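Utensil caddy: divided or one big cup?
Kitchen Storage board, 13 replies, 832 views

grevia_kitchen
I need a new caddy for the drying side of the sink. The old one was a single round cup and the bottom of it got slimy no matter how often I washed it. I'm looking at the plastic kind with compartments and drain holes. Mostly chopsticks, a few spoons, one spatula. Anyone have one and still like it after a year?

Zoka575
I've had one for two years. The holes are the whole point. Get one with a base that lifts off so you can dump the water. Mine gets emptied every morning when the coffee is on.

pantry_moth
I disagree about compartments. They are always the wrong size. Chopsticks fall over sideways in the wide part and the narrow part won't take a ladle. I went back to a heavy crock and I dry everything with a towel first.

Zoka575
If you towel everything first then any cup works. Most people don't.

abubakari_9
Depends on the height of the walls. Short walls and the chopsticks lean out and end up on the floor. Tall walls are fine. I keep chopsticks in one section and spoons in another and it takes me no time to put things away.

Also, wood chopsticks go in with the eating end up. Mine used to go dark at the tips when I stored them the other way.

pantry_moth
Eating end up means everybody grabs the part that goes in your mouth. No thanks.

abubakari_9
You pick them up by the middle. It has been fine at my house.

VirkdaleRenter
Small kitchen here, the Virkdale apartments, with 9 inches of counter next to the sink. A divided caddy fit where the dish rack didn't. My only complaint is the sticker. Mine left glue all over the front. Cooking oil and a plastic scraper took it off. Don't use steel wool, it scratches the plastic and then the scratches hold dirt.

grevia_kitchen
Thanks, all. I went with the divided one, in beige. Tall walls, holes in the front, and a separate looking base in pale grey. Label is still on it, so I'll try the oil tonight.

I have it on the round red table while I sort out what goes in. Some of my chopsticks don't match, so I'm deciding whether to keep the odd ones for cooking. The spoon with the clear bowl and the long brown handle is staying either way. I'm leaning toward chopsticks in one section and spoons in another, like abubakari_9 does. I'll post again in November and say if the base gets slimy.

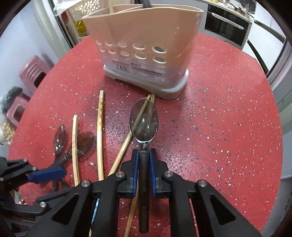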